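Wrist cam on the gripper is finally up, next question is bottles

2 min read
Posted by Emese Juhász, October

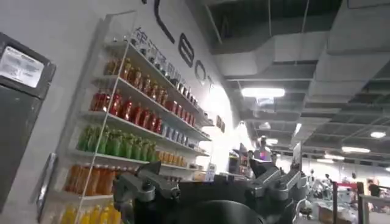

Aniela Śliwiński wrote back first: before you get any deeper into the bottle idea, please tell me what you're doing about grip force, because I went through this with my own two-finger build and wrecked a lot of caps before I slowed down.

emese_j: Fair question! At the moment I'm limiting motor current in software and closing in small steps, with a pause after each one. It's slow, but I would much sooner have slow. The fingers are all links and screws, so there is some slop in the joints, and I keep telling myself I'll shim them and then I go and play with the code instead (you all know how that goes). The controller is the little Lodorar board people recommended in the spring thread, and I've been very happy with it.

aniela_s: Current limiting is okay, but it drifts as the motor warms up. Mine was off by a noticeable bit after 3,000 cycles. I'd put a cheap force sensor behind one fingertip and stop guessing.

benchrat7: I'm going to disagree with Aniela here, with love. For bottles standing shoulder to shoulder like that, squeeze isn't your problem, getting a finger in between two of them is. Slim the tips down first. Spend the sensor money on that.

emese_j: Oh, that hadn't crossed my mind at all, and it makes sense. The camera rides low enough that the housing hides a good piece of whatever is right behind it, too, so I'm going in half blind on the lower shelves. Would you move it up or put in a second one?

benchrat7: Move it up. Two cameras means two calibrations, and you'll hate both.

aniela_s: I'd go with two, and I still say sensor. But I'm stubborn, and my Jarico arm is heavier than yours, so take it with a grain of salt.

emese_j: Okay, I'll print a taller bracket and thinner tips this week, and I'll order the sensor as well so that everybody is a little bit happy. Does anyone have a bracket file that clears a round housing? Mine keeps hitting the left finger when it opens all the way.

benchrat7: Sent you mine. Drill the holes out a hair, they print tight.

Related threads
Uchida servo humming at rest
Shimming finger joints without taking everything apart
Ullmont cable chain, worth it for a small arm?
My first 4,000 picks, a log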